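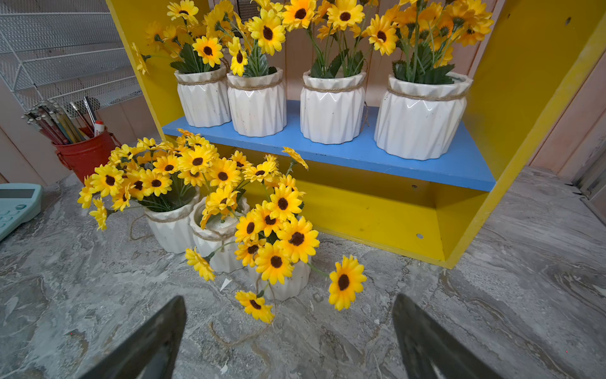
Home Projects Archive Contact

Dreams of the Dead: What Bereaved People in Skerkbridge Say About Visits in Sleep

Student project report, Religion and Belief module
09/02/2024
4 min read

1. Introduction

Many people who have lost a relative report dreams in which the dead person appears and seems well. Some treat these dreams as ordinary memory. Others call them visits and believe the person has come back for a short time to give comfort or a message. This project looked at how people in Skerkbridge talk about such dreams and what makes them decide that one was a visit.

I did not try to find out whether the visits are real. A module project could not settle that, and I think the question of how people sort their dreams is interesting enough without it.

2. Background

The idea that the dead can speak in sleep is old and is found in a lot of religions. In the books I read, three features come up often: the dead person looks younger or healthier, they say very little, and the dreamer wakes up calm. Popular books on the afterlife repeat these points, and people who have read them may remember their dreams in that shape. I tried to keep this in mind when writing the questions.

There are two groups in town with a direct interest in the subject. The Masri Circle is a small spiritualist meeting that keeps a shared dream book. Gastau House runs a bereavement drop-in with no religious side to it. Both agreed to put out my survey.

3. Method

I printed 300 survey forms and left them at the Masri Circle, Gastau House and the public library. The form had a short set of tick-box questions and one blank half page for the dream itself. Names were not asked for. I got 89 forms back that could be used. A few others were blank or were filled in for someone else, and I left those out.

I also read the Circle's dream book, which has 1054 entries. I did not have time to code all of them, so I read it straight through and took notes on wording. The book was lent to me on the condition that I did not copy out any entry in full, and I have kept to that.

The online version of the survey was set up on Wiltora, but the link stopped working in December and I dropped it. No online answers are used here.

4. Findings

Most people who returned a form had dreamed of the person they lost. That is not surprising, as people without such a dream had less reason to pick up the form.

The word "real" came up more than any other. People wrote that the dream felt more real than a normal one, or that the voice was exactly right. Touch was mentioned too - a hand on the shoulder, a hug - and those who mentioned touch nearly always called the dream a visit.

Speech was different from what the books led me to expect. I had thought the dead would be mostly silent. On the forms they often talked about small household matters, such as a bill, a car or a set of keys. In the dream book the messages were more general, usually that the person was all right and not to worry.

Upsetting dreams were hardly ever called visits. When the dead person was ill or angry in the dream, people put it down to stress or grief. This was true on forms from both groups. It suggests that people use the feeling on waking as a test, even if they would not describe it that way.

Only 2 people said a dream had changed what they believed about life after death. The rest said it fit with what they already thought, including some who did not believe in an afterlife and still called the dream a visit. I had no category for that answer and had to add one after the forms came in.

5. Problems with the project

The sample is small and picked itself. The tick-box for "how long ago" had a gap between one year and three years, which was my mistake, and several people wrote in the margin. I also should have asked whether people had read books on the subject. Without that I can't say how far reading shaped the answers.

The dream book covers many years and the early entries are much shorter than the later ones - some are a single line. Comparing them with my forms was harder than I planned for.

6. Further work

A second survey could ask people to write the dream down before ticking any boxes. Interviews would help with the group who do not believe in an afterlife but do speak of visits. Gastau House has said it would put out another form if the gap in the dates is fixed first.

Previous Next Back to Projects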